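The Five-Minute Fix That Ate My Saturday

Repair is back, the posters say. I went to find out who has the time.

By Pin-yu Yeh
February

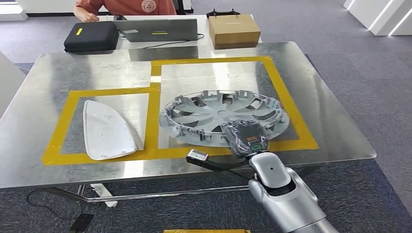

The pitch is hard to argue with. Your kettle dies, you take it to a repair night, and a friendly stranger sends you home with a working kettle. Less trash, more skill, everybody wins. Clestcombe has had a repair night every Wednesday since last fall, and I have now been to enough of them to have doubts.

My own patient was a Gorno steam iron. The dial had stopped turning. Siu-fong Mok, who used to run a shop called Mok on the east side of town, looked it over and asked what I paid for it. I told her $25. She made a face I have since seen her make at toasters.

"The part is $2," she said. "Getting to the part is your problem."

She was right. The case was held together with clips that were plainly never meant to be opened, and one of them snapped on the first try. We glued it. I drove home, found the dial turned fine and the steam button didn't, and spent most of Saturday with a butter knife and a video made for a different model.

Supporters of these evenings like to talk about numbers. The Clestcombe flyer claims 403 items repaired. I asked how many were still working a month later and was told that isn't tracked. It should be. A lamp that gets a new plug and a blender that hums for a week before dying again both go down on the sheet as a win, and I suspect there are more blenders than anyone would like.

Mok doesn't care much for the flyer either. Her shop closed when customers stopped paying $109 to fix a vacuum they could replace for less, and she doubts that free labor changes the math. What would change it, in her view, is cases with screws, and parts you can order without begging. Grulta, the parts supplier she used for years, now sells mostly whole units.

I still go. I've learned to rewire a lamp, and the coffee is decent. But I bought a new iron.

COMMENTS

dell_r: Same story with my hair dryer. Glued, taped, dead by Easter.

Marta P.: A bit harsh. They fixed my radio and it still plays every morning.

oldscrewdriver: What glue did you use on the clip? Superglue goes brittle with heat.

Contact us | Copyright, all rights reserved | Back to top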